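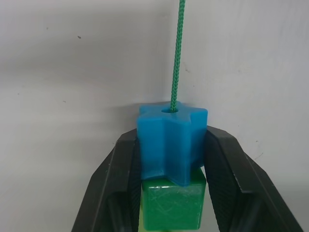 Posted by the bench 2 notebook, Poller teaching project
October, Sunday, started 9:30 a.m.

Blocks with the cord today, then the thin rod. Teleop for all of it. Hand guiding is parked until the wrist joint stops complaining when it is pushed slowly (see last week's page, nothing has changed).

Setup as before except for the leader arm, which is now clamped to the left side of the desk. My elbow was hitting the monitor stand. The mapping is still one to one in translation and half speed in rotation. I tried full speed rotation for a few minutes first thing and went back. It feels quicker but the wrist overshoots and then the correction gets recorded as part of the demo, and we end up teaching it to wobble.

Blocks first. The star sits on the green cube and the ribbed pads have to take both at once. The cord comes up through the hole in the star. What matters is the height of the grip. Too low and the pads only hold the cube, and the star is free to turn. Too high and the cube gets left behind. I have been coming down until the fingertips are partway up the side of the star, then closing. That gives enough pad on each block.

The star's points are a nuisance for squeezing. If a point is square to the pad it holds well. If the pad meets the groove between two points, the star rolls a little as the fingers close, and the cord goes over with it. I started by fixing this before each take, turning the star by hand so it was always in the good position. Stopped doing that. The policy is going to meet it at whatever angle it lies, so the demos have to include the bad angles and the small wrist turn that sorts them out. Turn first, then close. Please don't close and then twist, it looks fine on the screen but the force trace is ugly.

Kept 30 demos of the block grasp. Threw out 9. Most of the rejects were my own hesitations at the start, where the arm hangs above the blocks while I make up my mind. Esis can trim dead time at the beginning of a take but it doesn't know what to do with a pause in the middle, so anything with a long pause in it went in the bin. Two or three I could have argued for. I would sooner have the clean set.

Note on Esis: the replay window still draws the gripper open when it is closed. The logged value is right, I checked it against the raw file. It is only the drawing. Do not re-record because of it.

Lunch, then restarted the controller because the clock on the wrist camera had drifted from the joint log. After the restart the offset was 2 frames and stayed there. I have put the correction in the config for this session only.

Rod in the afternoon. A different problem altogether, as there is so little of it to get hold of.

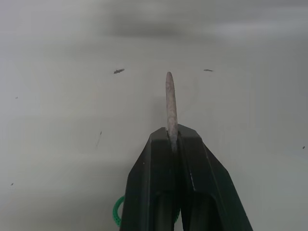 With something this thin the last bit of the approach is nearly all of the task. I bring the fingers in so that the rod is already centred in the gap, then close slowly. If it is off to one side, one finger arrives early and pushes the rod over before the other gets there. From the operator's seat this is hard to judge. The wrist view is better than the room view for it and I would suggest anyone else doing these ignore the room view once they are close.

The upright hold is what we want at the end of the grasp. A slight lean is fine. I have written the rule on the sheet as "would you be happy to put it in a hole from here", and if the answer is no, the take is marked as a recovery and goes in the other folder. Amoah format has a field for that now, so fill it in, don't put it in the file name.

Grip force needs a proper look. I ran the rod at the same setting as the blocks, which was lazy. Tomorrow I will step it down until the rod slips and write down the number.

The pale surface is giving auto exposure trouble again. The brightness shifts as the gripper comes into view and you can see it pumping in the playback. Locked exposure by hand after the first few takes. The ones before that are tagged. I don't know yet if it matters to training, but it will be easy to test by leaving them out.

With today's takes the Fullness set is at 1,140 demos, all objects, recoveries not included.

To do:
Wipe down the surface before the next session, there are dark specks on it.
Lock exposure BEFORE the first take – add to the start sheet.
Ask for a second foot pedal so that start and discard are on separate pedals. I discarded a good one today by tapping twice.
Try hand guiding again for the rod only, if the wrist joint gets looked at.
Blocks at more starting angles, especially groove to pad.

Arm parked and leader unplugged at 4:45. Backup was still copying when I left, check it before you delete anything from the bench machine.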